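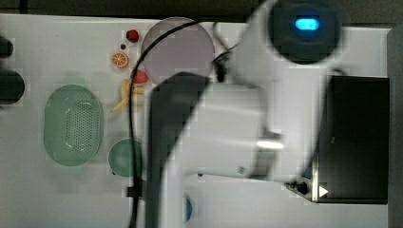 # Drondelel price bars: data card

Daily and hourly price bars for 98 listed shares, put together for readers working through the exercises in Hendrik Motaung's course on simple trading rules. The files hold prices and volume only. There are no signals, ratings or tips in them.

## Contents

- `daily/` – one CSV per share, up to 2350 rows each
- `hourly/` – the 49 most traded shares only
- `splits.csv` – share splits and the factor applied
- `holidays.csv` – days the market was shut

Columns are date, open, high, low, close, volume. Prices are in pence. Volume is in shares and has not been adjusted for splits.

## How the bars were made

Khanyisile Joubert collected the raw prices and Inmaculada Nieto wrote the cleaning script. A bar was dropped if its high was below its low, or if the close fell outside the two. Gaps were left as gaps. Dividends are not included, so a long-term test on these files will understate what a holder would have earned.

## Known problems

- Shares that were delisted before November are missing. Any test of a "buy the losers" rule will look better than it should.
- Sibiya has 2 rows for the same day in the daily file. Keep the second.
- Hourly bars for Batelbridge start late, and the first week is thin.
- Opening prices before the auction change are the first trade, which can be well away from the previous close.

## Use

Free for study and for your own testing. Please don't resell the files. Spreads and dealing costs are not in the data – put in your own before you believe a result.

Last updated Friday, February 9, 2018.

Comments

Shireen Visser
The moving average exercise in chapter four gives me one trade fewer than the book. Is that the Sibiya row?

Inmaculada Nieto
Yes. Delete the first of the pair and run it again.

Funmilayo Tamuno
Any chance of Cekerville being added to the hourly folder? The daily file loads fine.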